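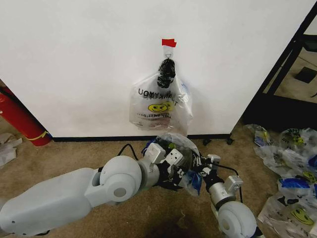 A "THANK YOU" bag hanging from a wall hook.

April 15, 2023
By Leonilde Cardoso

Household Policy on the Retention of Carrier Bags

Residents of this apartment have been asked on several occasions to state their position on the keeping of plastic bags. The present post sets out the arrangements adopted in January and the results to date.

Before that month, bags were stored inside other bags under the kitchen sink. A review of the cupboard produced 31 of them, including three from the Meireles bakery that were too torn to carry bread. The cupboard door did not close fully, and dish soap had to be kept on the counter.

Under the current arrangement, two bags are kept for wet umbrellas and three for the trip to the market in Urkmont. Bags with holes are taken to the collection bin at the Flilton supermarket, which accepts clean plastic film on any day the store is open. Bags with receipts still inside are emptied first. Cloth bags are governed by a separate understanding and are washed with the dish towels.

Arnaldo Aguiar has registered an objection. It is his view that a sturdy bag with good handles should never be given up, and he refers often to the move from the old apartment, when his shoes traveled in grocery bags and arrived in pairs. The objection has been noted. He has been granted the use of one drawer in the hallway, on the condition that it can be opened and shut with one hand.

Readers have also inquired about paper bags. These are flattened and used to line the vegetable bin, where they absorb moisture from the potatoes. No limit has been set for paper at this time, although the stack beside the refrigerator is under observation.

Comments on the policy may be submitted in the usual manner.

Recent posts
Notice Concerning the Spare Keys
Jar Lids: A Second Statement
On the Proper Use of the Trultetti Coffee Pot
Revised Hours for the Balcony

Contact | © 2023 Leonilde Cardoso | Back to top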